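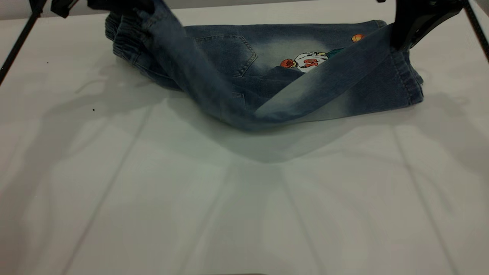
Ticket: faculty profile page not updating
Opened by: Beathag Moncrieff, Pediatrics front office
Assigned to: Niall Shearer, Talham web support
Status: closed

Beathag, 9:10
Good morning, and sorry to bother you all again so soon! Dr. Bălan's profile on the department site still has her as an assistant professor in infectious diseases. She was promoted in January and runs the virology fellowship now. I changed it in Maltine myself – twice – and the preview looks perfect, but the public page hasn't budged. Her publication list has also stopped at 40 papers and it should be 49.

Niall, 9:52
Hi Beathag, no bother at all. I can see both of your edits sitting in Maltine, so you did everything right. The nightly sync log shows 2,896 records read and hers skipped. Could you tell me how her name is spelled on the HR side?

Beathag, 10:15
HR has Safta Balan, plain letters. On the site we put Bălan, the way she likes it, and I'd hate to lose that.

Niall, 11:30
You won't have to. The sync was matching on last name, so I've switched her record to match on staff ID and run it again by hand. Title and fellowship are live. Papers come over from a separate feed that Preben Riis looks after, so I've copied him in.

Preben, 2:05
Same mismatch on my end. Fixed, feed rerun, 49 showing.

Beathag, 2:20
I see them all, thank you both so much! Dr. Bălan is very pleased. Gavin MacKinnon's new headshot can wait for its own ticket – I'll send it over Saturday when I'm on the desk.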